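Finska Opens Home Sweets Classes in December

Finska, the cooking school run by Domnica Ene, will offer evening classes in festival sweets and filled flatbreads starting in December. Each class begins at 6:30 p.m. and lasts 2 hours. Students will make coconut laddoo, sesame brittle and a jaggery-filled flatbread, and take home what they cook.

"Most people who write to us want to learn the dough first, so we start there," said Ene.

The school taught 642 students last year.

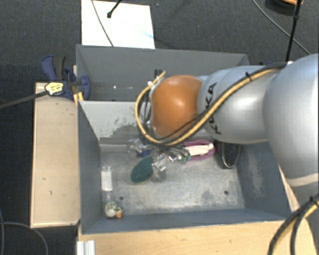 Registration

Places can be booked at the Finska front desk. Press contact: Crescencio Ibarra.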